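3. Storage conditions and drawer fit

The second part of the project dealt with seasonal movement in small solid-wood furniture. Timber gains and loses moisture with the surrounding air, and most of the resulting change in size occurs across the grain. A drawer that runs freely in a heated room may bind after a damp autumn.

Humidity was logged in the Narmont store from October onwards by Ayane Hirose and Edgars Uibo. The logger produced 2,338 readings, of which 131 were discarded after a battery fault. Readings were averaged by day before plotting. 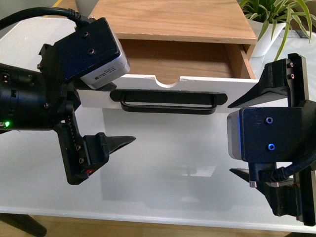
Clearance between drawer side and carcass was measured with feeler gauges at the front and rear of each opening. Measurements were repeated by a second person and the lower value was kept. Drawers with waxed runners were recorded separately, as wax affects friction but has no bearing on clearance.

Clearance fell as humidity rose, with a lag of several days. Painted surfaces appeared to slow the exchange of moisture, although the sample was too small to separate paint from timber species. The Wamell pieces were left out of this comparison as their finish could not be identified.

3.1 Surface condition

Surfaces were wiped with a dry cloth before inspection. Marks were noted under side light, and glare was a recurring source of error.

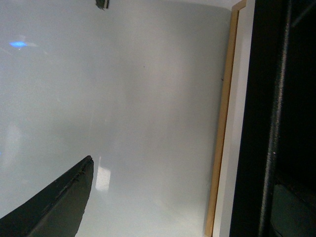

Figure 4. Pale surface with faint streaks and reflected light.

Inspection notes were entered on the form given in Appendix B.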